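Zivura review: three months of running a small team out of one chat app

So we switched. If you've been reading along you'll know I've been grumbling about our old setup since the spring, and in June I finally got everybody off Ikora and onto Zivura. I promised a proper write-up once the novelty wore off, and it has very much worn off, so let's go.

Quick background for anyone new. We're a translation and layout shop, 20 people, half of us in the Jedomska office and the other half at kitchen tables in various time zones. Most of our day is short messages about files. Who has the file, is it the right version of the file, did the client mean it when they said Friday. We don't need anything fancy. We need to find what somebody said last Tuesday without losing our minds.

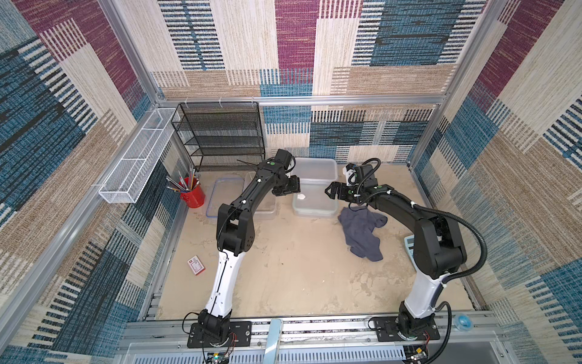 Posted by admin on Wednesday

Okay, the thing I like best, and I'll put it first so you can stop reading if you're in a hurry: you can turn any message into a task and it keeps the whole conversation attached to it. Ikora had tasks too, but they were sort of their own island. You'd get "fix page numbers" with a due date and absolutely no clue which page numbers. In Zivura you hover over the message, hit the little check mark, pick a person, done. When I open the task a week later, the original thread is sitting right under it, including the part where somebody said never mind, leave the page numbers alone. That alone has saved us a couple of embarrassing emails.

Tasks show up in three places: the channel, your own list, and a board view that looks like every other board view you've ever seen. I thought I'd live on the board. I don't, I live on my own list, and so does pretty much everyone else here except our two project managers, who have the board open on a second monitor all day and seem very happy.

Getting moved over was a mixed bag. The importer pulls in old channels from Ikora, and for the small ones it was great (I made coffee and it was finished when I got back). But it stops at 2,000 messages per channel on our plan and it doesn't warn you beforehand. Our general channel had 2,931. So everything older than a certain point just wasn't there, and I found out when someone went looking for the holiday rules. Support did fix it for us by running the import on their end, and they were nice about it, but please, put a line of text on that screen! A little yellow box! I'd have exported the old stuff to a file first and saved myself an afternoon.

Also, attachments come across as links back to Ikora. Think about that for a second before you cancel your Ikora account. We kept ours going an extra month and had people re-upload the files they cared about, which went about as smoothly as you're imagining.

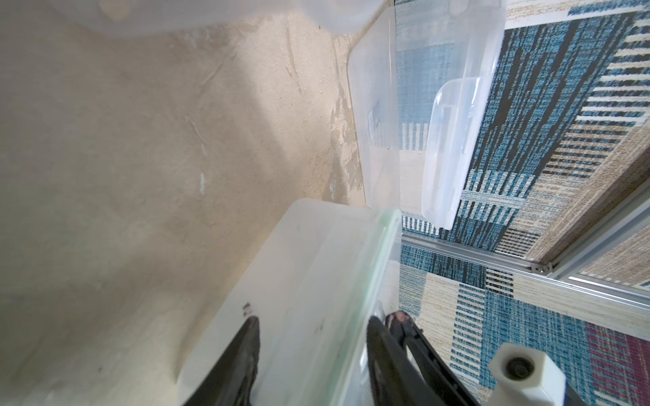

Page last edited in September

Search. I have feelings about search. Typing a word and getting every message with that word in it works fine and it's fast. Filtering by person works. Filtering by date works but you have to click through a tiny calendar one month at a time, and there's no way to type the date in, so if I want something from back in the winter I'm sitting there clicking the little arrow like I'm trying to change the channel on my grandmother's TV. It does search inside PDFs, which I didn't expect on the plan we're paying for. It doesn't search inside spreadsheets. Most of our glossaries are spreadsheets, so guess what we search for all day.

The Levchenko account was the real test for me. They're our biggest client and they send changes in bits and pieces, four or five messages in a row, each one slightly undoing the one before. With guest access we gave them their own channel, where they can see their threads and their tasks and nothing else. Setting it up took me less time than writing the email explaining it. They took to it right away, and now the changes land as replies under the job they belong to instead of a fresh email called "one more thing." I check the guest list every couple of weeks anyway, out of nerves, and so far it has only ever shown the people it's supposed to show.

One gripe about guests: they can't turn on quiet hours for themselves, the admin has to do it. So I'm now in charge of when somebody at another company gets pinged. I don't want that job.
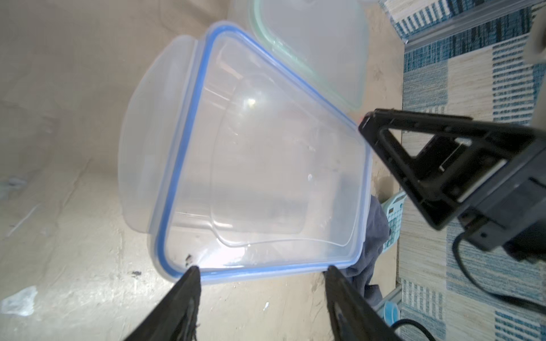
Clear container with the blue seal.

Speaking of pings, notifications out of the box are way too much. You get a badge, a sound, a banner, and then a summary email of all the things you already saw. My advice is to go into settings on day one and turn off the email summary and anything with the word "reaction" in it. After that it's pleasant. Quiet hours for your own team are easy, you set them once and they follow your local time, so our night owls stopped waking up our early birds. Mentions still get through if the sender picks "send anyway," and people have been good about not abusing it. Well, mostly. I've been the worst offender, if you ask the layout team.

The phone app is fine. It's a bit slow to open and sometimes shows a thread as unread after I've read it on my laptop, but it's the same app more or less, with the same buttons in the same spots. You can make a task from your phone, assign it, attach a photo. You can't move tasks around on the board, they just sit there and ignore you. I've asked support whether that's coming and got a friendly answer with no date in it.

Calls are in there too. We tried them for a week and went back to what we had. Sound was okay with four of us and got choppy when the whole team joined, and screen sharing made small text blurry, which for a layout shop kind of ends the conversation. If you only ever do quick one-on-one calls you might not mind.

A few smaller things, in no order. Pinned messages are per channel and you get as many as you like, and I recommend not liking very many, because our style channel has so many pins now that it needs its own pin. Dark mode is good. Emoji search is bad. You can edit a message after you send it and it says "edited" in gray, but you can't see what it said before, and I go back and forth on whether I want to. Code blocks are there if you need them. Table formatting isn't, so pasting anything with columns turns into soup.

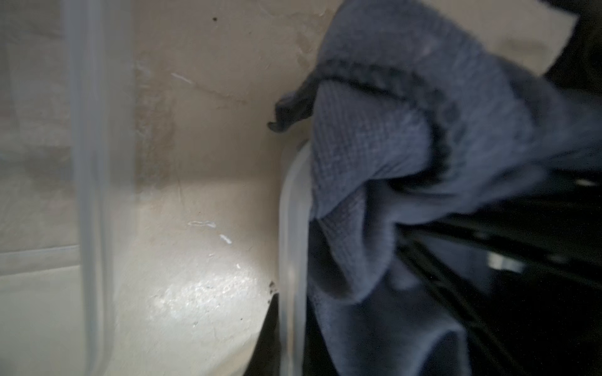 Then there's the price, and I'm going to be a little vague since they changed it while I was writing this. You pay per person per month, guests are free up to a limit we haven't hit, and for a team our size it comes out a bit cheaper than Ikora did. The yearly discount is decent but I'd hold off. Pay monthly through your first busy season and see if people are still using it, or if they've quietly drifted back to email the way ours did with the tool before the last one.

Would I switch again? Yep, I would, and I'd do the import differently. Small channels first, then check the size of the big ones before you touch them, then write to support before you start and not after. Give everybody a week with both tools open, and then close the old one on a set day, because as long as it's there someone will keep posting in it (ours was the lunch channel, it held out the longest).

If you're five people with one client I'd say you don't need this, a group chat and a shared list will do you fine. Somewhere past ten, with people in different places and clients who change their minds, the message-to-task thing starts paying for itself. I'll add a note if they ever fix the date picker. If you've found a way to get tables to paste properly, please tell me in the comments, I've tried the plain text route and it didn't help.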